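# The second life of an office PC

Arvid Hellström buys old desktop computers by the pallet and sells them on, one at a time, from a unit in Oldale. 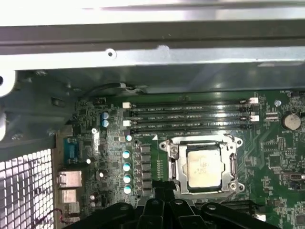 He started in December with 38 machines from an insurance office and has since put 631 back into use. Most go to households that want something for homework and bills.

Memory is the first thing he sorts out. Office machines often arrive stripped, and a board that takes four modules may come with none. He keeps tested pairs in egg boxes, marked by size. White latches and black latches usually show which slots belong together, but he still checks the manual — makers differ.

Then comes the dust, the processor paste and a new coin battery. A straightforward job takes him an hour. Reet Raudsepp, who runs the Kļaviņa repair evenings, sends him the ones she can't get to start.

"People throw out a whole computer over one bad stick," she says. "I had 7 like that last winter."

Hellström doesn't take laptops. The hinges put him off.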